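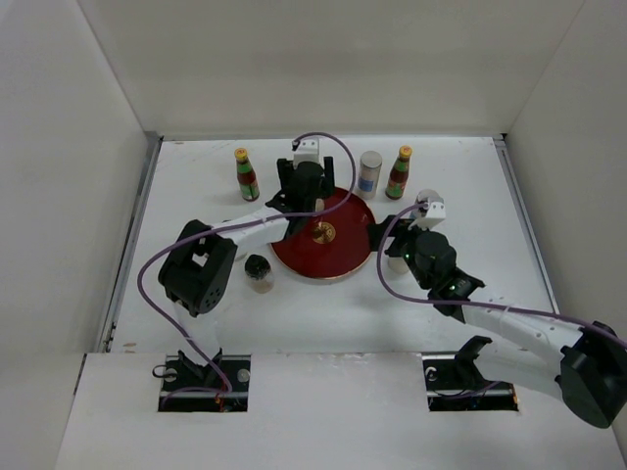

By Gun-woo Ryu
Opinion | 2024-03-27

Existing floors deserve a second calculation

The proposal to convert the former Clenix warehouse at Flurnby into a public archive has been discussed almost entirely in terms of cost, parking and the appearance of the new entrance. Very little has been said about the floors. This is regrettable, as the floors will decide whether the archive can be housed there at all, and the method by which they are assessed will decide how much sound material is thrown away.

My view is that the profession has become too ready to condemn existing floors on the strength of a desk calculation. When an old building is given a new use, the usual practice is to take the design load for that use from a table, apply it to every square metre, and compare the result with a conservative estimate of what the structure can carry. Where the figures do not agree, the floor is strengthened or replaced. The procedure is orderly and easy to defend. It is also, in many cases, a poor description of the building.

The principal source of difficulty is the imposed load. The dead load of a structure can be measured: a core may be taken through a slab, a screed may be lifted, a beam may be exposed and its depth recorded. The imposed load is a matter of judgement about people, furniture, stock and equipment which have not yet arrived. For a new building, a generous allowance costs relatively little, as a slightly deeper beam can be drawn before anything is made. For an existing building the same generosity may require the removal of a floor that has served without distress for several decades.

Archive storage is admittedly a severe case. Paper is heavy, mobile shelving is heavier still when fully packed, and the load remains in place for years. Long-term deflection must be considered, and so must the effect of a rail system that will not run properly on a floor that has sagged. I do not suggest that any of this be treated lightly. But the storage rooms at Flurnby would occupy only part of the upper level. The reading room, the corridors and the staff offices would impose far smaller loads, and there is no sound reason to judge them by the requirements of the stacks.

The first report on the building, prepared for the owners by Pluteck, ran to 113 pages. Of these, 6 dealt with the condition of the floors as found. The remainder consisted largely of calculations based on assumed material strengths, together with drawings of the steelwork that those assumptions made necessary. The report recommended new beams beneath all three bays. I have no complaint about the arithmetic. My complaint is that a strength was assumed for concrete which was standing there and could have been tested.

A second study, carried out by Ertürk, began with the building. Cores were taken, reinforcement was located and exposed at selected points, and the bearing of the main beams on the masonry was examined. The concrete proved stronger than the assumed value in two bays. In the third, corrosion had reduced the bars near a blocked rainwater outlet, and the engineers advised that the bay should be repaired whatever its future use. The desk study had not identified this defect. It had proposed the same new beam for the sound bays and the damaged one, and would have left the outlet blocked.

It will be objected that investigation costs money, and that clients are reluctant to pay for holes in their own building. Both statements are true. The investigation at Flurnby required opening up at 335 positions, most of them small, and the tenants of the ground floor were inconvenienced. Yet the cost of such work should be set against the cost of steel, fireproofing, temporary propping and the loss of headroom that follows when beams are added below a low ceiling. It should also be set against the carbon released in making components that the building does not need.

A more serious objection concerns safety. Codes are conservative for good reason, and an engineer who departs from the standard allowance accepts a heavy responsibility. I agree, and I would not wish any reader to take this article as an argument for thinner margins. A partial factor on material strength exists to cover what is unknown. Where testing has properly reduced the unknown, a revised value is legitimate, provided that the number of samples is adequate and the worst results are given their due weight. Where testing reveals something worse than expected, the revision must be made in the other direction, and with equal willingness.

There remains the question of control after completion. A floor justified for a particular arrangement of shelving is justified for that arrangement only. The permitted load should be displayed in each room, recorded in the building manual and written into the lease, and any change of layout should be referred to an engineer. Building owners sometimes regard such conditions as a nuisance - I have been told as much at more than one meeting - but they accept similar limits on lifts and mezzanines without protest.

I would ask the owners to take 3 steps before the application is decided in May. The second study should be published in full. The damaged bay should be propped and the outlet cleared, whether or not the archive proceeds. The strengthening scheme should then be redrawn on the basis of measured strengths, with the storage rooms placed over the bays best able to carry them. The architects have indicated that the plan could be reversed without loss of space, and the stair need not move.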